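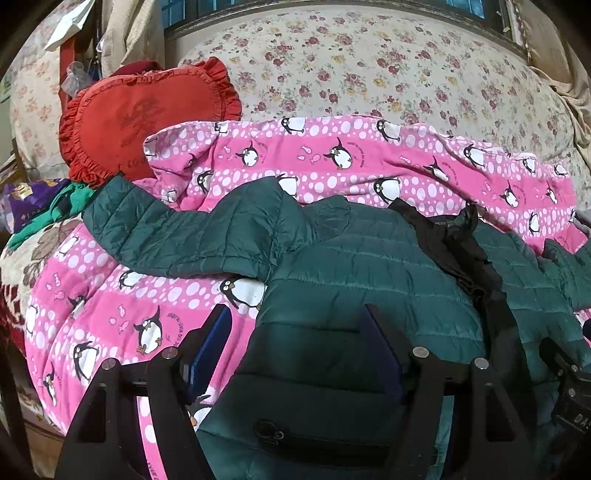
Fig. 1. Quilted jacket with hood, laid on a bed.

Handout 3: Taxing necessities (I. Vida)

Campaigners say that cutting sales tax on basics helps poor households. Does it? The Vundley price survey followed 5 shops, which is thin evidence, and prices fell by less than the tax. 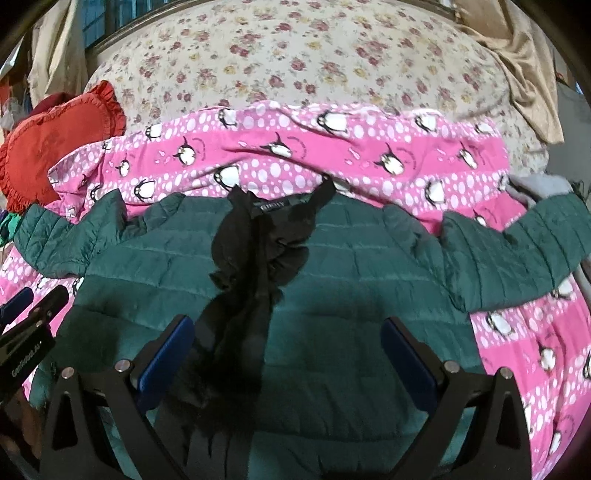

Deciding what counts as a basic is the first trouble. Few would object to exempting a padded winter jacket, but a sheer ruffled garment like the black one lying over it gets the same rate if the law just says "clothing". Hajdu skips this entirely.

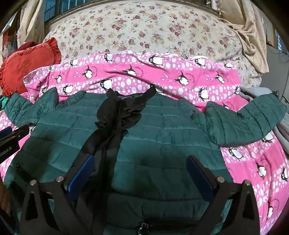
Who keeps the money when a tax is cut?
Often the seller, at least in part. Check shelf prices before believing a press release.

Read Hajdu, chapter 5, for November.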